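Keep the Hatthorpe Reading Room Open in the Evening

The Hatthorpe council will decide in October whether the public reading room should close at 5 each day. The proposal would save money, and the council is right to look for savings. It should nevertheless decline this one.

Evening hours serve residents who work during the day. Jitendra Pant, who chairs the Kallgate tenants' association, has told the council that many households in his district have no quiet place to study. For them, a room that closes at 5 is a room they cannot use.

The council also has other choices. The printed newsletter goes to 3000 addresses, and a large share of residents already read it online. Ending the paper edition would cover most of the evening staffing cost.
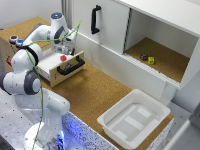 A trial period would be a reasonable next step. We ask the council to keep the present hours for 2 more years, publish the attendance records – by hour, and for each branch – and then put the question to residents again.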